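茶水间与合租公寓的公共厨房：怎样让大家愿意用
演讲备注（讲者：Raíssa Amaral）

第1页 开场
先报名字，说明今天讲的是共用厨房的管理，不讲装修。问一句在座有谁住过合租房，等举手，再往下走。
时间控制：前六页不超过一半，后面要留给提问。

第2页 背景
Brumia公寓去年做了一次住户问卷，收回121份。抱怨最多的是台面，其次是冰箱，噪音排在后面。这里停一下，多数管理方以为是噪音。
Sirndale那栋楼的情况相近，但他们有独立储物间，数据不要混着讲。

第3页 费用
维修和补货全年支出2773，改造前是3939。单位按当地货币，现场如有人问汇率，会后再答。
差额主要来自两项：停止集中采购调料，公用电器改为登记报修。Vikas Kashyap负责这部分账目，细节可以请他补充。

第4页 台面
讲三点：台面归所有人，柜子归个人；常用的东西才可以留在外面；茶包、咖啡这类小包装要有固定的盒子，散放最容易引起争执。
翻图时不用逐张解释，让听众自己看。

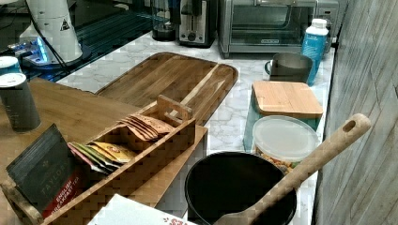
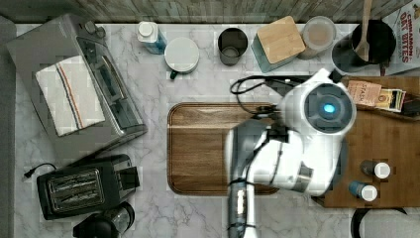
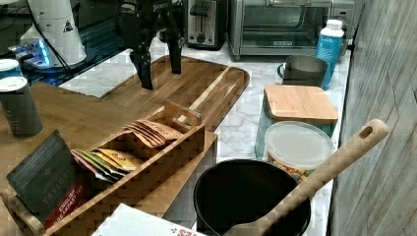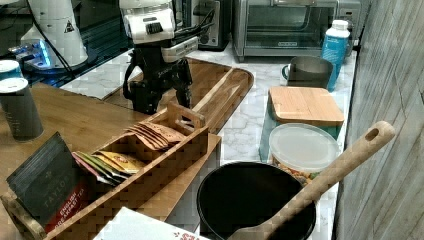

图：厨房的白色大理石纹台面与台上用品

第5页 冰箱
每层按房间编号，门上的格子公用。没有标签的食物，周末清理前先在群里发通知。
Pascual公寓试过用颜色贴纸，新住户记不住颜色，后来改回写房号。这个例子讲短一点，上次在Fenemberg讲得太长，后面赶了。

第6页 值日
不建议按天排。按天排的问题是出差的人总要换班，换到最后没有人清楚轮到谁。改成按任务排：一人管垃圾，一人管水槽，一人管台面，每月轮换。
Nivaldo Moura问过，房间少的公寓怎么办。回答：六个人以下可以把水槽和台面合并。

第7页 规则怎么写
规则贴在厨房里，一页纸，字要大。写清楚做什么，少写不许做什么。念一下对比：
“不许把脏碗留在水槽”
“用完的碗当晚洗好，放回架子”
第二种在Brumia收到的投诉比较少。样本很小，要向听众说明这一点。

第8页 新住户
入住当天由老住户带着走一遍，告诉他杯子放哪里、总开关在哪里、坏了找谁。Neusa Barros写过一张交接单，可以发给需要的人，请他们会后留邮箱。

第9页 提问
可能会被问到：
押金里能不能扣清洁费？看合同，不要当场给法律意见。
有人长期不值日怎么办？先单独谈，再在住户会上提，最后才由管理方出面。
下一次问卷在11月，结果会发到同一个邮件列表。

备用：投影接口如果不匹配，找Mohsin Warraich，他带了转接头。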